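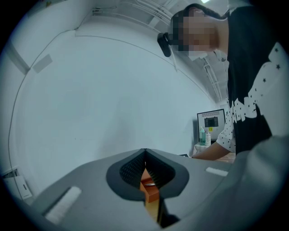
View from the gripper's own camera, fingers closed, with the operator's headset at right.

Equipment Review: Tekasus Hand-Held Demonstration Gripper

The Zarkdale Training Laboratory evaluated the Tekasus hand-held gripper over one term, ending in November. The unit was purchased at the standard educational price, and the manufacturer had no part in the evaluation.

Scope

The laboratory teaches robot arms by demonstration. An operator carries the gripper by hand and performs the task, and the recording is later used to train a fixed arm. Until this year all demonstrations were made by remote control, using a De Graaf leader arm on a bench mount. Staff wished to know whether the hand-held unit could replace the De Graaf arm for small tabletop work, chiefly picking parts from open boxes and placing them in trays.

Five operators recorded 2145 demonstrations. Of these, 172 were rejected on inspection, most of them for lost position tracking during fast turns of the wrist.

Construction and handling

The grey body has a smooth matte surface and is easily wiped clean. The dark fingers bow outward and meet at the tips, leaving a teardrop-shaped opening between them. The inner pads are textured, one with a fine grid of raised dots, and held thin metal parts securely in our trials. Rounded plastic caps were less reliable and accounted for most dropped items.

The body is wide. In boxes with raised sides, operators had to approach from a steeper angle than they would with a bare hand, and two of the five reported wrist fatigue after a full session. A lighter housing would be welcome.

Camera

The round, wide-angle view takes in the fingertips, much of the room and, frequently, the operator. Sites with privacy obligations should plan for this before recording begins. Our recordings have faces obscured before they are stored. The width of the view is of real benefit to tracking, as walls, ceiling fittings and furniture all remain available as reference points. Focus is good at the fingertips. Objects very close to the lens are blurred.

Software

Recordings are transferred with the Fletisness desktop package, supplied on a one-year license. Installation was simple. Export was slow for batches larger than 83 recordings, and the progress bar gave no useful estimate. The manual does not describe the calibration file format, and we obtained this by writing to the support desk.

Comparison with remote control

New operators reached an acceptable standard on the hand-held unit within one morning. The De Graaf arm required three days of practice. The De Graaf arm remains preferable for tasks near the limits of the robot's reach, where a person holding a gripper may easily make movements that the robot cannot repeat.

Rating: four out of five. Recommended for laboratories intending to record 2000 or more tabletop demonstrations per year. Spare finger pads should be ordered with the unit.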